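읽는 시간 17분

과일의 숙성과 저장: 4주차 강의 노트

지난주에 호흡 이야기를 하다가 시간이 모자라서 에틸렌은 이름만 던져 놓고 끝냈죠. 오늘은 거기서부터 이어 갑니다. 지난주 노트를 안 가져오신 분은 옆 사람 것을 같이 보셔도 되고, 사실 호흡이라는 말만 기억하고 계시면 따라오는 데 큰 문제는 없어요.

복습부터 아주 짧게 할게요. 수확한 과일은 살아 있습니다. 나무에서 떨어졌다고 세포가 그 자리에서 멈추는 게 아니라, 갖고 있던 당과 유기산을 태워서 에너지를 만들고 이산화탄소와 물과 열을 내놓습니다. 문제는 이제 뿌리나 잎에서 새로 들어오는 게 없다는 거예요. 통장에 있는 돈만 갖고 생활하는 셈이죠. 그래서 저장 기술이라는 건 결국 이 지출 속도를 늦추는 기술이라고 저는 설명합니다. 이 비유를 몇 년째 쓰고 있는데 더 나은 걸 아직 못 찾았어요.

1. 후숙이 되는 과일, 안 되는 과일

교과서에서는 클라이맥터릭(climacteric)과 비클라이맥터릭(non-climacteric)으로 나눕니다. 우리말로는 호흡급등형, 비호흡급등형이라고 옮기는데, 발음하기도 힘들고 외우기도 힘들어서 저는 수업에서 그냥 '후숙형', '비후숙형'이라고 부를게요. 시험 답안에는 원래 용어를 쓰셔야 합니다!

후숙형은 익는 시기에 호흡량이 확 올라갔다가 내려오는 봉우리가 있어요. 이때 에틸렌도 같이 많이 나옵니다. 사과, 배, 복숭아, 감, 키위, 망고, 아보카도, 토마토, 바나나가 여기 들어갑니다. 비후숙형은 그런 봉우리가 없고 수확한 뒤로 호흡이 대체로 천천히 줄어듭니다. 포도, 딸기, 체리, 감귤류, 파인애플 같은 것들이에요.

실생활에서 이 구분이 왜 쓸모가 있냐면, 비후숙형은 사 와서 기다려 봐야 더 달아지지 않거든요. 딸기를 꼭지 쪽이 하얀 걸로 사 와서 식탁에 두면 색은 조금 더 붉어질 수 있는데 당도는 그대로입니다. 신맛이 조금 빠져서 더 달게 느껴진다는 분도 계시지만, 당 자체가 늘어난 건 아니에요. 제가 어릴 때 덜 익은 포도를 햇볕 드는 창가에 두고 사흘을 기다린 적이 있는데(지금 생각하면 참 정성이었죠) 결과는 시고 쭈글쭈글한 포도였습니다.

한 가지 조심할 것. 같은 작물 안에서도 품종에 따라 갈리는 경우가 있습니다. 멜론이 대표적이에요. 그물무늬가 있는 종류 중에는 후숙형으로 행동하는 것이 많고, 껍질이 매끈한 종류 중에는 그렇지 않은 것도 있습니다. 그러니까 '멜론은 후숙형이다'라고 한 줄로 외우면 나중에 곤란해집니다. 배도 서양배와 동양배가 꽤 달라서, 서양배는 따서 익혀 먹는 게 기본인데 우리가 흔히 먹는 배는 나무에서 익힌 걸 바로 먹잖아요. 이건 6주차에 따로 다룹니다.

2. 에틸렌이라는 기체

에틸렌은 탄소 두 개에 수소 네 개, 아주 단순한 분자입니다. 이렇게 작은 게 식물호르몬이라니 저는 처음 배울 때 잘 안 믿겼어요. 기체라서 과일 하나에서 나온 게 옆 과일로 건너간다는 점이 다른 호르몬과 크게 다릅니다. 사과 한 알을 감자 상자에 넣으라거나, 떫은 감 옆에 사과를 두라거나 하는 살림 지혜가 다 이 성질을 이용한 거예요.

합성 경로는 메티오닌에서 시작해서 SAM, ACC를 거쳐 에틸렌으로 갑니다. 칠판에 그린 그림을 그대로 옮기면 이렇습니다.

메티오닌 → SAM → ACC → 에틸렌

가운데 화살표(SAM에서 ACC로)를 맡는 효소가 ACC 합성효소, 마지막 화살표를 맡는 게 ACC 산화효소예요. 이름이 비슷해서 매년 답안지에서 뒤바뀝니다. 마지막 단계에는 산소가 꼭 필요하다는 점에 밑줄을 그어 주세요. 뒤에 나올 CA 저장에서 산소를 낮추는 까닭 하나가 여기 있습니다.

후숙형 과일에서는 에틸렌이 에틸렌을 더 부릅니다. 자가촉매라고 하는데요, 처음에 조금 나온 에틸렌이 수용체에 붙으면 합성효소가 더 만들어지고, 그러면 에틸렌이 더 나오고, 이런 식으로 불이 붙습니다. 한번 붙은 불은 끄기가 어려워요. 그래서 저장고에서는 불이 붙기 전에 손을 써야 하고, 익기 시작한 과일이 섞여 들어오는 걸 그렇게 싫어하는 겁니다.

상처 이야기도 잠깐. 눌리거나 긁힌 과일은 에틸렌을 더 냅니다. 병든 과일도 마찬가지고요. 선별장에서 멍든 과일을 골라내는 건 보기 좋으라고 하는 일이기도 하지만 나머지 상자를 지키는 일이기도 해요. 저는 학생 때 Wanport 선별장에서 여름 한 철 일을 했는데, 그때는 왜 이렇게 깐깐하게 구나 싶었거든요. 나중에 에틸렌을 배우고서야 아 그래서! 했습니다.

3. 익는다는 것은 무엇이 변하는 것인가

크게 보면 색, 단단함, 맛, 향이 변합니다. 그런데 이 변화들이 똑같은 속도로 가지 않아요.

색부터 봅시다. 초록이 사라지는 건 엽록소가 분해되는 겁니다. 노란색이나 주황색은 카로티노이드인데, 원래 껍질 안에 있던 게 초록이 걷히면서 드러나는 경우가 있고 새로 만들어지는 경우가 있습니다. 바나나는 앞쪽에 가깝고, 토마토의 빨간 라이코펜은 뒤쪽이에요. 사과의 붉은색은 또 달라서 안토시아닌이고, 햇빛과 밤 기온의 영향을 많이 받습니다. 그래서 빨간 정도만 보고 사과가 얼마나 익었는지를 판단하면 자주 틀려요. 바탕색, 그러니까 빨강 밑에 깔린 색이 초록에서 노랑으로 얼마나 갔는지를 보는 게 낫습니다.

단단함은 세포벽 이야기입니다. 펙틴이 잘게 잘리고 세포끼리 붙여 주던 중간층이 느슨해지면서 과육이 물러집니다. 복숭아를 손가락으로 누르면 쑥 들어가는 게 바로 이거죠(마트에서는 제발 누르지 마세요, 앞에서 배웠듯이 상처가 나면 어떻게 되는지 이제 아시잖아요).

맛은 전분이 당으로 바뀌고 유기산이 줄고 떫은맛이 약해지는 방향입니다. 전분을 많이 쌓아 둔 과일일수록 수확 뒤에 단맛이 크게 올라와요. 반대로 복숭아처럼 전분이 별로 없는 과일은 후숙형이기는 해도 따 놓고 기다려서 얻는 게 주로 부드러움과 향입니다. '후숙형이면 무조건 더 달아진다'고 쓰시면 절반만 맞습니다. 지난 학기에 제일 많이 깎인 문항이 여기였어요.

떫은맛은 타닌인데, 감이 재미있습니다. 타닌이 없어지는 게 아니라 물에 녹지 않는 형태로 엉겨서 혀가 못 느끼게 되는 거예요. 탄산가스나 알코올로 떫은맛을 빼는 것도 과육 안에 아세트알데하이드가 생기게 해서 타닌을 엉기게 하는 방법입니다.

향은 제가 제일 좋아하는 부분인데 시간이 늘 모자라요. 에스터류가 늘어나면서 우리가 아는 그 과일 냄새가 납니다. 너무 일찍 딴 과일은 색도 나고 물러지기도 하는데 향이 끝내 안 나는 경우가 있어서, 저는 과일을 고를 때 먼저 맡아 봅니다.

4. 저장 온도와 저온장해

온도를 낮추면 호흡이 느려집니다. 그럼 무조건 차갑게 하면 되느냐, 그게 안 되는 과일이 있어요. 열대나 아열대에서 온 작물은 얼지 않는 온도에서도 탈이 납니다. 이걸 저온장해라고 하고, 얼어서 생기는 동해와는 구별하셔야 해요. 껍질이 칙칙해지거나 움푹 꺼지거나, 꺼내 놓아도 제대로 익지를 않습니다.

원인으로는 세포막의 지질이 낮은 온도에서 굳어서 막이 제 일을 못 하게 되는 것을 많이 꼽습니다. 막이 새면 안에서 따로따로 있던 효소와 페놀성 물질이 만나고, 그래서 갈변이 생겨요. 망고, 오이, 가지, 고구마도 여기 해당합니다. 고구마를 냉장고에 넣지 말라는 집안 어른들 말씀이 맞는 말씀이었던 거죠.

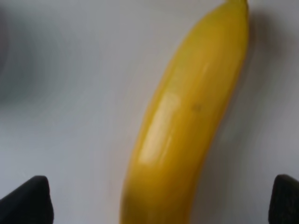

다시 온도로 돌아가면, 수치를 표로 외우는 건 권하지 않습니다. 품종, 숙도, 저장 기간에 따라 달라지거든요. 덜 익은 것일수록 저온에 약한 경향이 있고, 잠깐은 괜찮아도 오래 두면 탈이 납니다. 온도와 시간을 꼭 같이 생각하세요. 그리고 증상은 저장고 안에서는 멀쩡하다가 실온에 꺼낸 다음에 드러나는 일이 많아서, 현장에서는 누구 책임인지를 두고 다툼이 생기기도 합니다. 보낸 쪽은 멀쩡했다고 하고 받은 쪽은 이미 이랬다고 하고요.

습도는 짧게만 할게요. 과일은 대부분이 물이라 조금만 말라도 쭈글거리고 무게가 줄어듭니다. 무게로 파는 물건이니 그게 바로 돈이에요. 그렇다고 물방울이 맺히게 두면 곰팡이가 좋아합니다. 차가운 데서 따뜻한 데로 갑자기 옮길 때 표면에 이슬이 맺히는 걸 특히 조심해야 해요.

5. 공기를 바꾸는 저장

CA 저장은 산소를 낮추고 이산화탄소를 올려서 호흡과 에틸렌 작용을 함께 누르는 방법입니다. 아까 밑줄 그은 것 기억나시죠? ACC 산화효소가 산소를 써요. 그런데 너무 낮추면 과일이 무산소 호흡으로 넘어가서 술 냄새가 나고 속이 갈색으로 변합니다. 창고 문을 열었는데 막걸리 냄새가 나면 이미 늦은 겁니다.

MA 포장은 비슷한 일을 봉지 하나로 하는 거예요. 필름이 기체를 얼마나 통과시키는지와 과일이 얼마나 숨을 쉬는지가 균형을 이루면서 안쪽 공기가 정해집니다. 설정이 간단한 대신 유통 중에 온도가 올라가면 호흡만 빨라지고 필름은 그만큼 못 따라가서 균형이 깨집니다.

1-MCP도 이름은 알아 두세요. 에틸렌 수용체 자리에 먼저 앉아 버려서 신호를 막는 물질입니다. 의자 뺏기 놀이를 떠올리면 편해요. 사과에는 아주 잘 듣지만, 서양배처럼 나중에 꼭 물러져야 맛있는 과일에 너무 세게 처리하면 끝까지 딱딱한 채로 남을 수 있습니다.

6. 집에서 해 보는 과제

같은 날 산 키위를 3개 준비합니다. 하나는 그냥 실온에, 하나는 사과와 함께 종이봉투에, 하나는 냉장고에 둡니다. 하루에 한 번, 같은 시간에 살짝 쥐어 보고 냄새를 맡고 적으세요. 느낌을 적는 칸을 꼭 따로 두시고요, '어제보다 조금 무른 듯' 정도면 충분합니다. 숫자로 쓰고 싶은 분은 주방 저울로 무게를 재도 좋은데 그건 선택이에요.

보고서는 최대 700자입니다. 500자만 써도 감점 없어요. 대신 결과가 예상과 달랐으면 달랐다고 쓰세요. 작년에는 냉장고 키위가 제일 먼저 물렀다는 분이 계셨는데, 읽어 보니 냉장고 안에서 사과 바로 옆에 두셨더라고요. 저는 그 보고서가 제일 재미있었습니다.

읽을거리는 Clukow 자료실에 올려 둔 수확 후 생리 자료 중 앞쪽 두 장이고, 뒤쪽의 효소 반응식은 건너뛰어도 됩니다. 다음 주에는 수확 시기를 어떻게 정하는지를 합니다. 요오드 용액으로 사과 전분 반응을 볼 거라서 손이나 옷에 물이 들 수 있어요. 흰옷은 피해 주세요.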